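Chapitre 4
Ranger, trier, classer : ce que fait une main qui pose

Objectifs du chapitre
Distinguer le tri, le classement et le rangement dans une activité ordinaire.
Reconnaître le critère retenu par celui qui trie, y compris quand il ne sait pas le dire.
Décrire une disposition d'objets sans y glisser d'intention.
Préparer l'étude des collections mixtes, qui occupera le chapitre 5.

Mots à retenir
Critère, classe, reste, voisinage, plan de pose, réserve.

4.1 Pour commencer, un tiroir

Ouvrez le tiroir de votre cuisine qui n'a pas de nom. Toutes les maisons en possèdent un. Les couverts ont le leur, les torchons aussi, et puis il y a celui du milieu ou celui du bas, où vivent les élastiques, une pile dont on ignore l'état, trois clés, la notice d'un appareil donné depuis longtemps à une cousine et un tournevis trop petit pour toutes les vis du logement. Si l'on vous demande ce que contient ce tiroir, vous répondrez « des bricoles ». Vous venez de nommer une classe. Elle est mauvaise, mais elle fonctionne : vous savez où chercher le tournevis.

La théorie du classement s'est longtemps désintéressée de ce tiroir. Elle préférait les herbiers, les bibliothèques et les catalogues, où les choses ont la politesse de se laisser étiqueter. Le catalogue de la quincaillerie Fankhauser, que nous citerons plus d'une fois dans ce manuel, recensait à sa dernière édition 3 201 articles répartis en familles, sous-familles et séries. On y trouve une famille « Divers ». Elle compte 1 336 articles, et le préfacier n'en dit pas un mot.

Ce chapitre part du bas, c'est-à-dire d'une table, de quelques objets et d'une personne à qui l'on a dit de mettre de l'ordre. La consigne est courte, et elle suffit à brouiller des collègues pour un trimestre.

4.2 Trois verbes qu'on prend l'un pour l'autre

Trier, c'est séparer. On dispose d'un ensemble et d'une question, et chaque objet répond à la question. Est-il rouge ? Roule-t-il ? Est-il à moi ? Le tri ne dit pas où vont les objets, il dit seulement lesquels vont ensemble. Un enfant qui écarte les petits pois du bord de son assiette trie avec une rigueur que bien des services d'archives pourraient lui envier.

Classer demande davantage. Les classes doivent tenir entre elles : il faut qu'on puisse expliquer pourquoi il y en a quatre plutôt que cinq, et qu'un objet nouveau, arrivé demain, trouve sa place sans réunion préalable. Un classement se juge sur l'objet qu'il n'avait pas prévu.

Ranger, enfin, c'est poser quelque part. On peut ranger sans avoir ni trié ni classé, et la plupart d'entre nous le font chaque soir où l'on attend des invités. Le rangement obéit à la place disponible, à la longueur du bras, à l'heure qu'il est. Il produit des piles, des alignements et des tas, que l'observateur pressé prendra volontiers pour des classes.

Retenons l'avertissement : deux objets qui se touchent n'ont pas forcément quelque chose en commun. Les voyageurs du premier métro le savent bien.

4.3 Le plan de pose

Toute activité de tri a besoin d'une surface, et cette surface n'est jamais neutre. À l'école de Nondeditz, où nous avons recueilli une partie des observations de ce chapitre, on triait d'abord sur un tapis. Les cylindres y restaient où on les mettait, ce qui était commode, mais les enfants s'asseyaient dans les classes. On est passé à la table, puis à la planche posée sur la table. La planche présente un avantage que sa modestie dissimule : elle a un bord. Ce qui est dessus fait partie du problème, ce qui est à côté n'en fait plus partie, et cette frontière épargne à l'enseignant une bonne moitié de ses phrases.

Le bord a aussi ses inconvénients. Il attire. Un objet dont on ne sait que faire finit presque toujours près de lui, dans cette zone que les élèves de Nondeditz appelaient « le trottoir » et que nous appellerons, faute de mieux, la réserve. Les objets en réserve ne sont ni classés ni exclus. Ils attendent que quelqu'un prenne une décision, et il arrive qu'ils attendent jusqu'à la récréation. 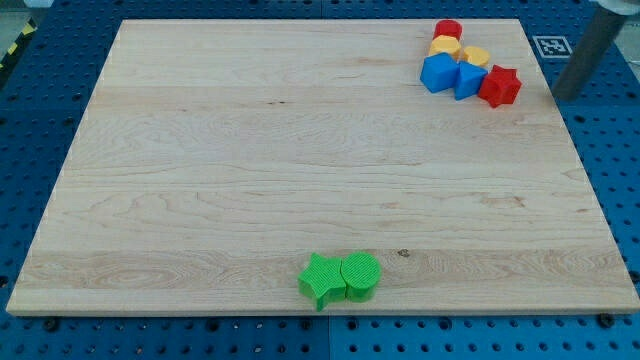
Le voisinage est la notion la plus traîtresse de ce chapitre. Nous appelons voisins des objets plus proches les uns des autres que du reste de la collection, définition qui paraît anodine tant qu'on ne s'en sert pas. Les six blocs serrés vers le bord du fond de la planche sont voisins, tout le monde en conviendra. Forment-ils une classe ? La couleur répond non, puisqu'il y a là du rouge, du jaune et du bleu. La forme répond non elle aussi : le cylindre, le prisme triangulaire et l'étoile n'ont pas grand-chose à se dire. Reste la matière, car tous sont en plastique, mais un critère auquel tout le monde satisfait ne trie personne. L'étoile rouge, légèrement détachée des autres, pose une question supplémentaire, et l'on verra dans l'exercice 2 combien de lecteurs tiennent à lui trouver un motif. Elle est un peu plus loin, voilà ce que l'on peut écrire. Le mot « isolée » en dit déjà trop, et « rejetée » relève du roman.

Cette prudence agace, nous le savons. Elle agaçait Analyn Dumlao, à qui l'on doit la première version des fiches d'observation reproduites en fin de volume. Elle avait commencé par faire remplir aux stagiaires une colonne intitulée « Ce que l'enfant a voulu faire ». La colonne se remplissait très bien. On y lisait des projets d'architecture, des rivalités entre cousins, un marché aux légumes. Interrogés à leur tour, les enfants donnaient des réponses d'une tout autre nature, dont la plus fréquente était « rien ». La colonne fut supprimée en février et remplacée par une autre, « Ce qui est à côté de quoi », que les stagiaires trouvèrent d'un ennui remarquable et dont nous nous servons encore.

4.4 Le critère muet

Celui qui trie a un critère. Il ne le connaît pas toujours.

Demandez à quelqu'un de répartir une vingtaine d'objets de cuisine en autant de groupes qu'il voudra, puis demandez-lui le nom de chaque groupe. Les premiers noms viennent vite : ce qui coupe, ce qui contient, ce qui va au feu. Vers le quatrième groupe, la voix ralentit. On obtient « les choses longues », puis « celles que je n'utilise pas », puis un silence devant l'entonnoir. Le groupe existe pourtant, il est là, sur la table, et la personne refuserait qu'on en retire quoi que ce soit.

Nous parlerons dans ce cas de critère muet. Il se révèle par la résistance : retirez un objet, échangez-en deux, et regardez ce que l'on remet en place. La méthode est simple à appliquer. Elle est un peu désagréable pour la personne observée, qui s'en souviendra au moment de vous prêter sa râpe.

Trois situations se présentent souvent.

Le critère glissant. La personne commence par la couleur et continue par la forme, sans signaler le changement. Le premier groupe est bleu, le deuxième est jaune, le troisième est pointu. Chaque étape se défend, c'est l'ensemble qui ne tient pas. On trouve le même glissement dans les rayons du grand magasin de Sovville, où l'on passe de « Cuisine » à « Salle de bains » puis à « Idées ».

Le critère du dernier venu. Chaque objet est posé près de celui qui lui ressemble le plus parmi les objets déjà placés. On obtient une chaîne dont les deux extrémités n'ont plus rien de commun, à la manière de certaines familles.

Le critère de commodité. Les objets sont là où il restait de la place. Il ne faut pas le mépriser. La moitié des ateliers du monde fonctionne ainsi, et ce n'est pas la plus mauvaise.

4.5 Le reste

Tout tri laisse un reste. La remarque semble pessimiste, elle est seulement comptable. Dans l'inventaire des boîtes pédagogiques Vomar, 1 601 pièces avaient été réparties par les élèves d'une même promotion selon des critères qu'ils avaient eux-mêmes choisis et votés. À la fin, il restait 2 pièces. Elles étaient parfaitement ordinaires. Deux séances furent nécessaires pour décider de leur sort, soit une de plus que pour toutes les autres.

L'élève qui débute veut faire disparaître le reste. Il élargit une classe, en tord une autre, invente « petits et ronds ou alors verts ». Le conseil que nous donnons est de laisser le reste sur la planche, bien en vue, et de noter ce qui l'a produit. Un reste renseigne sur le critère plus sûrement que les classes bien remplies, où l'on ne regarde plus personne.

Exercices

1. Videz sur une table le contenu de votre tiroir sans nom. Triez-le selon un seul critère, que vous écrirez avant de commencer. Notez à quel moment vous avez eu envie d'en changer.

2. Reprenez la planche de la section 4.3. Rédigez une description de la position des six blocs en vous interdisant tout verbe d'intention et tout adjectif moral. Échangez votre texte avec celui d'un voisin et soulignez chez lui ce qui vous aurait échappé chez vous.

3. Demandez à deux personnes vivant sous le même toit de ranger séparément les mêmes épices. Comparez les critères. Prévoyez du temps.

4. Relevez, dans un magasin de votre choix, un rayon dont le nom ne correspond à aucun critère identifiable. Proposez-en un meilleur, puis cherchez l'article qui le met en échec.

Les exercices 1 et 3 seront repris au chapitre 5 ; conservez vos notes, et si possible le tiroir dans l'état où il se trouve.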